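3.2 Leitura de rótulos e escolha do leite em domicílio

As entrevistas foram feitas em agosto, em 22 domicílios do bairro Laitinen, sempre com a pessoa responsável pelas compras. O roteiro, adaptado de Guzmán e Urrego, pedia que o entrevistado relatasse a última compra de leite e dissesse quais elementos da embalagem havia consultado antes de decidir.

O preço e a data de validade foram citados pela maioria. A tabela nutricional apareceu pouco nos relatos espontâneos, mesmo entre os que afirmaram escolher o produto "pela proteína". Quando solicitados a indicar de onde vinha essa informação, os entrevistados mencionaram quase sempre a parte frontal da caixa. O resultado é compatível com o questionário da etapa anterior, que reuniu cerca de 1.000 respostas.

Os destaques frontais variam em tamanho e posição. Alguns fabricantes reservam à proteína um painel próprio, separado do nome do produto e da marca (Figura 4). 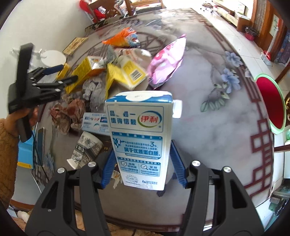 Figura 4. Embalagem de leite da marca 伊利, com painel azul-claro na face frontal e um "3" em destaque.

Nos domicílios com crianças pequenas, a marca habitual pesou mais que qualquer alegação impressa. Três entrevistados disseram ter trocado de marca no último ano, todos por motivo de preço. A relação entre troca de marca e renda é tratada na seção 3.3.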